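학생 로봇 동아리 이슈 트래커
제목: 방울만 잡으면 손가락이 덜 닫힘 (모자 본체는 멀쩡)
상태: 열림 → 확인 중 → 조건부 해결
담당: Zhuoran Ren
참조: Margaux Gaillard, Ruairi Yule, Niall McIver
프로젝트: Stunen (학기 과제, 천 물체 집기)

최초 신고 (Niall McIver)

핸드 그리퍼로 부드러운 물체를 집는 과제를 하는데, 회색 털방울을 집으면 제어 프로그램 Semple이 "빈손"이라고 판정합니다. 방울은 분명히 손가락 사이에 있습니다. 제가 눈으로 보고 있고, 옆에 있던 Ruairi도 보고 있었습니다. 프로그램만 못 봤습니다.

재현 방법:
1. 짙은 회색 니트를 구겨서 작업대 옆에 올린다.
2. 방울을 니트 위에 얹는다.
3. 손가락을 천천히 닫는다.
4. 빈손 판정이 뜬다.
5. 한숨을 쉰다. (생략 가능)

기대 결과: "물체 있음".
실제 결과: "빈손". 가끔 "물체 있음"이 떴다가 마음을 바꿈.

답글 1 (Zhuoran Ren)

혹시 손가락 여닫이 영점을 다시 잡고 했나요? 지난번 이슈도 저지난번 이슈도 영점이었습니다. 이 트래커 이름을 "영점"으로 바꾸자는 제 제안은 아직 유효합니다.

답글 2 (Niall McIver)

영점 잡았습니다. 두 번 잡았습니다. 첫 번째는 손가락 사이에 실밥이 낀 채로 잡아서 무효입니다.

답글 3 (Margaux Gaillard)

열림 값 로그를 봤습니다. 완전히 열렸을 때가 3,000, 완전히 닫혔을 때가 100 근처로 나와야 하는데, 방울을 잡으면 값이 1,000에서 잠깐 멈췄다가 슬금슬금 내려갑니다. 방울이 눌리는 중이라는 뜻 같아요. Semple은 값이 한곳에 머물러야 잡았다고 인정하는데, 방울은 머물러 줄 생각이 없습니다. 단단한 블록으로만 시험했던 지난 학기의 우리가 남긴 선물이네요.

답글 4 (Ruairi Yule)

패드 마모도 의심해 봐야 합니다. 왼쪽 패드는 안쪽 모서리에 보풀이 살짝 일었고, 오른쪽은 안쪽 면이 긁히고 닳았습니다. 방울이 회색, 패드도 연회색, 보풀도 섬유라서 어디까지가 물체이고 어디부터가 우리 장비인지 철학적인 문제가 됩니다. 예비 패드는 Varkia 상자에 있다고 들었는데 상자에는 다른 상자가 들어 있었습니다.

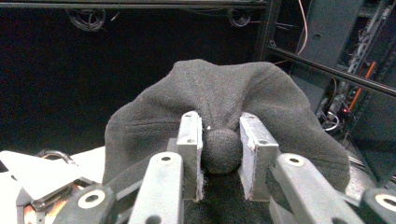 글래스고, 5월. 동아리방에서 Zhuoran이 이어서 씁니다.

방울을 두 패드 사이에 둔 상태에서 원인을 하나씩 지워 봤습니다. 패드 안쪽 면이 방울 옆면에 거의 닿는 정도의 위치를 시작점으로 삼고, 거기서부터 조금씩 조였습니다. 결과는 아래와 같습니다.

패드 나사: 윗부분 작은 나사 구멍 쪽부터 확인. 헐겁지 않음. 범인 아님.
링크 관절: 손으로 흔들어 봄. 유격 조금 있음. 작년에도 조금 있었음. 공범일 수는 있음.
케이블: 여닫는 동안 어디 걸리는지 확인. 걸리지 않음. 다만 랙 쪽 배선은 누가 손댔는지 아무도 자백하지 않았으므로 그대로 둠.
니트: 방울 밑의 천이 같이 집히는 경우가 있음. 이때는 판정이 잘 뜸. 다만 Semple이 모자를 들고서 방울을 잡았다고 자랑함.
판정 코드: 유력함.

판정 코드를 열어 보니 대기 시간이 200밀리초로 박혀 있고, 옆에 주석으로 "임시"라고 적혀 있었습니다. 작성자는 저였습니다. 이 항목은 회의록에서 빼 주세요.

답글 5 (Margaux Gaillard)

회의록에 넣었습니다.

수정안 올립니다. 값이 멈출 때까지 기다리는 대신 닫히는 속도가 확 줄어드는 순간을 잡습니다. 빈손이면 끝까지 같은 속도로 닫히고, 방울이 있으면 느려지니까요. 모터를 오래 조이지 않아도 되니 방울 입장에서도 나은 대우입니다.

답글 6 (Niall McIver)

수정안 적용 후 다시 해 봤습니다.

방울: 물체 있음. 맞음.
니트만: 물체 있음. 맞음.
방울과 니트 같이: 물체 있음. 틀린 말은 아님.
빈손: 빈손. 감격.
빈손, 아주 천천히 닫기: 물체 있음. 감격 취소.

답글 7 (Ruairi Yule)

마지막 경우는 손으로 너무 천천히 닫아서 그런 것 같습니다. Niall이 긴장하면 속도가 줄어듭니다. 최소 속도를 정해 두고, 그보다 느리면 판정을 보류하게 하면 어떨까요. Vastach 팀 코드에도 비슷한 처리가 있었고, 대회 때 부러워서 적어 뒀습니다.

답글 8 (Zhuoran Ren)

넣었습니다. 상수 이름은 NIALL_MIN_SPEED입니다. 이의는 다음 이슈로 받습니다.

상태 변경: 조건부 해결 (Margaux Gaillard)

조건:
- 패드는 교체할 때까지 매 시험 전에 보풀을 떼고 영점을 다시 잡을 것.
- 방울 시험과 니트 시험의 로그를 따로 저장할 것. 파일 이름에 "진짜최종" 금지.
- 지도 선생님 Evander Kinnear께 보내는 보고서에는 상수 이름을 바꿔서 쓸 것.

남은 일: 예비 패드 찾기 (Ruairi), 링크 유격 재기 (Niall), "임시" 주석 전부 검색하기 (Zhuoran). 검색 결과가 한 화면을 넘으면 새 이슈로 분리해 주세요.

답글 9 (Niall McIver)

한 화면 넘습니다. 새 이슈 열었습니다.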